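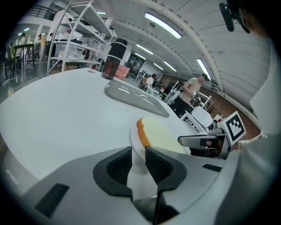 Según Vasco Neves, pedir otras dos pinzas de mano antes de cerrar el presupuesto es poner el carro delante de los bueyes, y que primero se diga cuántas horas de mesa hay de verdad. Lo dijo en el pasillo y lo apunto porque tiene parte de razón. Contesto aquí, ya que no me dio tiempo de contestarle allí.

Inicio | Cuaderno | Compras | Inventario | Contacto

Cuaderno de taller, septiembre
Imprimir | Enviar por correo electrónico

09:40. Repaso de lo que hay que comprar. Tareas de mesa (plato, pan, bandeja, lo de siempre) siguen igual hasta final de mes, no se toca el montaje. Lo que se discute es el trimestre que viene.

Oferta de Ereo por pinza completa: 3.329 euros, portes aparte. Drusunden: 2.757, portes incluidos pero sin soporte de cámara. El soporte lo cobran a 100 cada uno. Aun sumándolo sale mejor Drusunden. Yaowalak dice que ojo con el plazo, que la otra vez prometieron tres semanas y fueron siete. Pedir plazo POR ESCRITO.

Pendiente de preguntar a los dos:
- repuesto de almohadillas, ¿se venden sueltas o hay que comprar el dedo entero?
- garantía si abrimos la carcasa nosotros (la vamos a abrir)
- si aceptan devolución de una unidad de prueba
- tornillería métrica, por favor

Las almohadillas son lo que más me preocupa. En la hoja del año pasado no había ni línea para eso, iba todo a "varios" y varios se acabó en mayo. Propongo partida propia de 300 para consumibles: almohadillas, etiquetas de marcadores reimpresas, cinta, bridas. Emilian cree que se queda corto. Yo también pero si pongo más nos lo tumban entero.

10:55. Hablado con Kamol de la mesa. Quiere una segunda mesa blanca igual que la grande para no andar montando y desmontando. Mi duda es el sitio. Habría que mover estanterías y tirar toma de corriente nueva, y eso ya es obra y va por otro presupuesto que no controlamos. Le he pedido que mida antes de enamorarse de nada. Si cabe una más pequeña, pues más pequeña.

Otra cosa de la mesa: superficie mate la próxima. Con el techo que tenemos, los brillos en las piezas pulidas dan guerra, y el que etiqueta después pierde el tiempo. Preguntar en Irkelgate si hacen tablero mate a medida. Si no, vinilo y listo, lo pegamos nosotros un rato por la tarde.

Objetos. No comprar más "bonitos". Mejor vajilla barata y variada, de distintos grosores de borde, y cosas finas y planas, que es donde se falla. Esto sale de caja chica, no hace falta pasar por compras. Mayuree tiene la lista vieja, que la limpie de lo que se ha roto y la cuelgue en la carpeta común.

12:20. Vuelvo a lo de Vasco. Horas de mesa: no tenemos el dato, es verdad. El cuaderno de reservas está a medias y hay gente que no apunta (yo el primero, la semana pasada ni una). Sin eso no puedo defender dos pinzas más, como mucho una. Propuesta:

1. Dos semanas apuntando todo el mundo, hora de entrada y hora de salida, y qué pinza se usa.
2. Con eso se decide si una o dos.
3. Mientras, pedir UNA a Drusunden como unidad de prueba, con soporte.

Vasco lo ve bien si el punto 1 se cumple. Yaowalak lo ve bien y ya. Emilian quiere que la de prueba sea de Ereo por el acabado de la carcasa, dice que el agarre cansa menos la muñeca en sesiones largas. Puede ser. Pero son 572 de diferencia por unidad y eso sin soportes, y nadie ha probado las dos seguidas. Que pida una prestada si tanto le gusta, no le digo que no.

Baterías y cables: esto se olvida siempre. Cada pinza nueva quiere su cable, su tarjeta, su cargador y hueco en el armario. Añadir al pedido, no después. El año pasado estuvo una unidad parada nueve días por un cable, de vergüenza.

15:10. Llamado a Stoica por el mantenimiento de los brazos fijos. Renuevan con las mismas condiciones si firmamos antes de fin de mes. La visita anual incluye engrase y calibrado pero NO desplazamiento de piezas, leer bien la cláusula antes de firmar. Mandado el borrador a Mayuree para que lo mire con administracion.

Almacenaje: cajas transparentes con tapa, unas cuantas más. Las actuales están llenas y mezcladas. Etiqueta en el frente y no en la tapa, que apiladas no se ve nada.

Queda así por ahora, pendiente de plazos:
- 1 pinza Drusunden de prueba + soporte, 2.857
- consumibles 300
- renovación Stoica, importe según contrato
- tablero mate, a la espera de presupuesto
- cajas, caja chica
- segunda mesa: congelada hasta que Kamol mida

17:30. Kamol ha medido. Cabe la pequeña si se quita una estantería. Mañna lo miramos con el plano delante.

Imprimir | Enviar por correo electrónico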